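Cleaning and Key Control of Shared Lockers in the Dosville Workshop Building

Student project report, Facilities and Building Care module

1. Background

The lockers in the Dosville building are shared by several teaching groups and change hands at the end of each term. Complaints received before this project fell into two groups: marks and dust on the doors, and keys that could not be matched to a locker. The building has 40 locker doors in use. The project covered both problems, as the doors have to be visited one at a time in either case.

2. Method

Cleaning was tested on painted steel doors with recessed pull handles. Two methods were compared over 7 weeks. Method A used a damp cloth with diluted neutral cleaner, followed by a dry cloth. Method B used a dry cloth only. The cleaner was mixed in batches of 600 ml and applied to the cloth, never sprayed on to the door, to keep liquid out of the locks and vents.

Each door was wiped from the top edge down. The flat panel was done first, then the area round the handle, then the ventilation slots. Keys were left in the locks during wiping so that none could be put back in the wrong door.

For key control, a list was drawn up with one line per door. It recorded whether a key was present, whether it turned, and whether it carried a ring or fob. Numbered tags were ordered from Raleck under part code 518.

3. Results

Method A removed finger marks and the grey film below the handles. Method B removed loose dust but left most finger marks in place. It was quicker, and is good enough between full cleans.

The slots were the slowest part of the job with both methods. A flat cloth passes over the slats and leaves dust on their lower edges. Folding the cloth to a narrow edge helped on the wider vents – less so on the small ones.

Hanging keys got in the way more than expected. Long fobs swing across the panel and have to be held aside with the free hand. The worker also has to reach round the key when cleaning next to the lock.

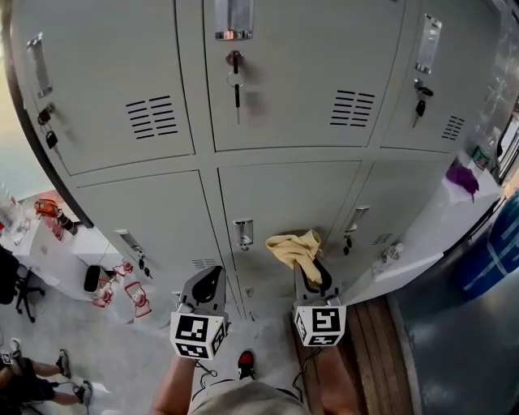

Figure 1. Grey metal lockers with keys in several of the locks; yellow cloth at the bottom-middle door.

The keys are not uniform. Some hang in pairs, and some have a ring and fob while others have neither. The list was therefore arranged by door position instead of by key type.

4. Recommendations

Use Method A at the end of term and Method B once a week. Use a soft narrow brush on the slots before wiping. Replace long fobs with short flat tags. Keep the key list in the Bielecka store room, with a copy inside the store cupboard door.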